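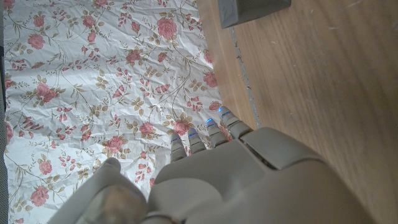
**Boatyard hand wanted, Hatwood. Seasonal, with a fair chance of becoming permanent if you don't mind us.**

Favow Marine looks after 28 moorings and a shed full of other people's good intentions. We lift, scrub, antifoul, winterize and occasionally talk owners out of things. Our last yard hand bought a ketch from a customer and sailed off in it, so there's a vacancy, and also a bunk in the loft that smells of varnish.

You'd be working under Snædís Hedegaard, our yard manager. She has been rebuilding *Lokis*, a 1960s wooden motor cruiser, for nine years and will tell you she's nearly done. Please nod. 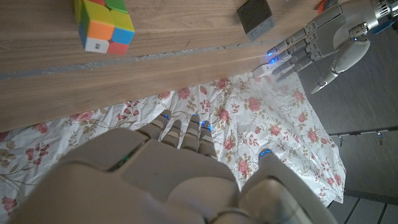 Most days you'll be sanding, pumping, hauling and hosing. In November, when everyone remembers at once that water freezes, you'll be draining engines from breakfast until dark. You'll also drive the Ritchie, our slipway tractor, which has one forward gear it likes and two it doesn't.

What we'd like from you:

- You can tie a bowline without a video
- A driver's license, and some idea of how to back up a trailer
- Comfortable on a wet ladder
- Polite to owners, including the one with the parrot
- Engine experience is nice. Claiming it and not having it will show by lunch

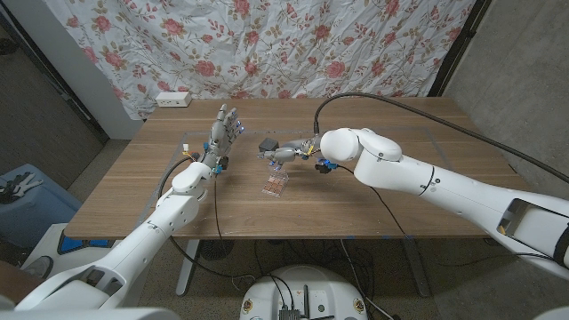
## Pay and hours

It's $700 a week for 380 hours over the season, plus overtime in November. Boots and gloves are on us. Lunch is on you, unless Ehsan Rizvi in the office has been cooking, in which case get there early. Staff may keep one small boat on the hard for free. "Small" has been argued over and is now painted on the shed wall in feet.

## How to apply

Write to Ehsan, care of the yard office, by 19 Jun 2020. A page is plenty. Tell us what you've worked on and what you broke. Skip the poem about the sea, we have a drawer of those. If we like the sound of you, you'll be asked over for a paid half day, so bring clothes you've given up on.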